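Home safety walk-round, before the new 5 year old moves into the back bedroom. Done June 25, 2019, Tsz-kin Shih. Tick = fine, X = needs doing, ? = ask.

Comments typed up from scribbles so excuse the state of it. Went round on my knees for most of it, his eye level. Recommend this, everything looks different down there.

## Hall and stairs

- [x] Handrail firm, top and bottom. Gave it a proper yank.
- [x] Smoke alarm, landing. Tested, very loud.
- [ ] Smoke alarm, hall. Chirping. Battery. X
- [ ] Stair gate. Tutby one, came second hand, no instructions. Catch closes but pops open if you lean on it. At five he can climb it anyway, and a gate he climbs is worse than no gate. Take it off, fill the holes.
- [x] Front door key out of the lock and on the high hook
- [ ] Shoes all over bottom step. Again. Everyone, me included

Wants a night light between his room and the bathroom. The plug-in from the old house will do if it still works.

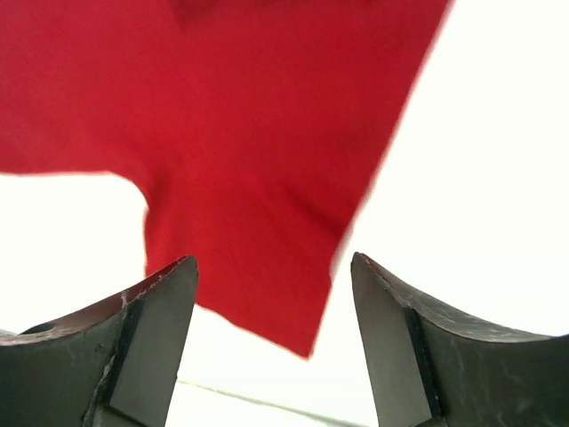 Also the coat hooks. Currently right at a child's face height, metal ends. Move up or swap for round pegs. He'd like his own peg though so maybe one low wooden one with a big knob on it, and he can be responsible for hanging up his own coat. Good habit to start now, I'm told. We'll see.

## His bedroom

- [x] Window restrictor. Opens a hand's width, no more
- [ ] Blind cord. Hanging loop!! Do this FIRST. Cleat in the drawer, just needs screwing to the wall well up out of reach. Until then tie it up high.
- [ ] Chest of drawers not fixed to wall. Bottom drawer pulled out and stood on = whole thing tips. Straps ordered from Sirkitz, order no. 3317, not come yet. Chase.
- [x] Bed rail. Solid
- [x] Bed not under window or shelf
- [ ] Toy box lid. Heavy, no slow hinge. Just take the lid off, he never shuts it
- [ ] Marbles and the tiny building bricks. Fine for him, not for the baby when she visits. Lidded tub, top shelf, he asks for it
- [x] Sockets ok, no cracked plates

Talked him through this room as we went. Told him what was dangerous and asked him what he'd do about it. He said he'd tell the drawers off. But he did get the cord one right straight away, and he's now very strict about it with his grandad.

## Kitchen

- [ ] Cleaning stuff under sink. Jarolis cupboard lock fitted but he opened it while I was watching, so. Move the lot to the tall cupboard.
- [x] Knife block back of worktop
- [ ] Kettle flex dangling over the edge. Shorten/tuck behind
- [x] Fire blanket on wall, not over the hob
- [ ] Dishwasher tablets were in an open bag. Sealed box, high up. Done while writing this acutally, but check again next time
- [x] Pan handles turned in. A habit not a fitting, but ticking it 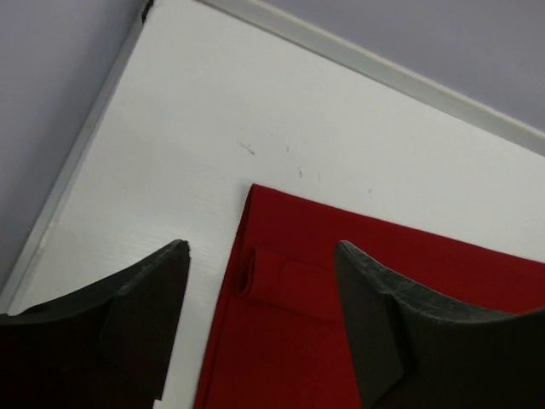

## Bathroom

- [ ] Hot tap far too hot. Ask plumber about a mixing valve, quoted 685 last time for that and the shower together, which seems a lot. Get second price. Cold in first till then, always
- [x] Medicines locked, key not kept in the lock
- [ ] Bath mat suckers gone on one side. New mat
- [ ] Door bolt. He can reach it, can't always undo it. Move up or remove. I'd remove
- [x] Razors in cabinet

## Living room

- [ ] Telly on the low unit, wobbles. Strap (same Sirkitz order)
- [ ] Corner of the coffee table. Wei foam corners, two left in pack, need all four. Buy more
- [x] Fireguard fixed both sides
- [ ] Plant by the door, no idea what it is. Find out if poisonous ?
- [ ] Button batteries. Found one loose in the remote drawer. NOT OK. All of them in a screw jar, high up, and check backs of toys have their screws in.

## Garden

- [ ] Water butt lid, missing. Urgent, do with the blind cord
- [x] Side gate bolt, high, stiff, good
- [ ] Shed unlocked, padlock was hanging there open
- [ ] Loose slab near the back step
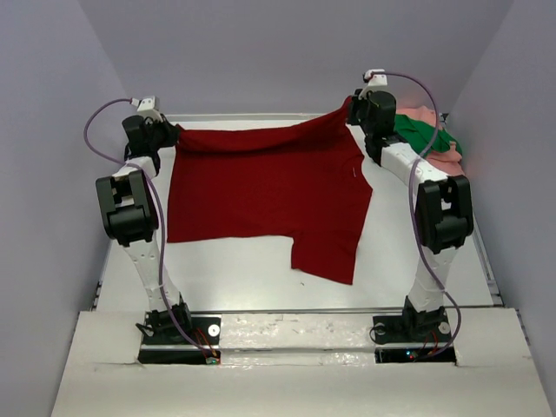

## Things to practise with him

- Saying his full name and our address. Gets the house number (73) every time, street name comes and goes
- What to do if the alarm goes. Out the front, wait by the lamp post, don't go back for Bear
- Coming to tell us when he's broken something. No shouting from us if he does. Important, and harder for me than for him tbh

## To buy

Alarm battery, bath mat, foam corners, butt lid, round pegs, screw jar.

Next walk-round in 14 weeks, or sooner if he grows agian.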